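News > Site Visits > Robotics Software

Filed under: Visits and Tours

Mornley open day: an afternoon with the planning stack

I went to the Mornley open day on 2025-12-20, mainly to see what the software group has done with its planner since the last one in June. The hardware halls were open too, but I skipped them apart from a quick walk past the loading dock. Sign-in was slow. They print the badges one at a time and the queue went out the door.

The tour starts in the control room on the second floor. Our host was Úna Hanrahan, who looks after the build and test tooling. She gave a short talk with few slides and then opened a terminal, which suited most of the group. The main package is called Multik. It takes a task description, splits it into motion segments, and hands each segment to whichever planner is registered for it. Free-space moves go to a sampling planner. Anything with contact, such as pulling a drawer or turning a knob, goes to a separate solver that works on the joint of the object as well as the joints of the arm.

That split was the subject of most of the questions. Someone asked what happens at the handover, when the arm has finished its approach and the contact solver takes over. Hanrahan said it was the part of the code they had rewritten most often. The current version passes over the full robot state plus the last 15 velocity commands, so that the second controller doesn't start from a standstill. Before that they had a pause at every handover, and she played back an old log so we could see the flat section in the velocity plot.

Perception got less time. The drawer state is estimated from depth data by a module called Wu, which fits a simple model of a sliding or hinged joint and reports how far open it thinks the part is. In simulation they can compare that directly with the true joint value. The error plots were up on the second monitor. They looked fine for wide openings and got noisy when the drawer was nearly shut, where there is very little of it to fit a model to. Dark surfaces were mentioned as a problem on real sensors, and they are still working on how to put that into the simulated depth data in a way that matches.

The regression suite has 394 tasks. Most are doors, drawers and lids, with different textures, furniture sizes and start poses for the arm. A full run takes 97 minutes on their own machines and starts after every merge to the main branch. A shorter set of 100 tasks runs on each pull request. I asked how they choose the short set, and the answer was by hand, with a review whenever a bug gets past it.

After the talk we moved to the workstations, where visitors could load a task from the suite and step through it. I took a seat near the back and picked one from the drawer group.
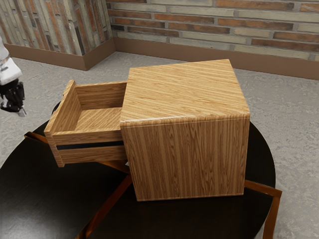 Planning and Control Software Team, Mornley

My task had a wood-grain cabinet on a round black table, with brick on the walls and the drawer already open. The gripper was off to the left, clear of the drawer and holding nothing. I used it to try the collision checker. You can drag a goal pose for the hand and the planner will either return a path or tell you which pair of bodies is in the way. I put the goal inside the open drawer first and got a path back. Then I put it through the side panel and got a refusal naming the panel and the finger link. The message was clear enough that I didn't need to ask for help.

Less good was the viewer. It is called Skukari and it was written in house. Stepping forward works well, but stepping back reloads the whole log, and on a long task you wait for it. Two people near me gave up and read the text log. Hanrahan said a fix is planned and wouldn't give a date.

I also asked about changing the task files. They are plain text, with the furniture, the robot and the goal in separate sections, and you can swap one section without touching the others. I changed the joint friction on the drawer and ran it again. The value is checked on load, so a negative number gets rejected before the simulator starts. I would like that in our own setup, where we find out much later.

There was coffee on the ground floor at the end. The handout has the install notes for Multik and a page on writing a new joint model for Wu. I have a spare copy if anyone in our group wants it. Parking is at the north gate, and the signs for it are easy to miss coming from the ring road.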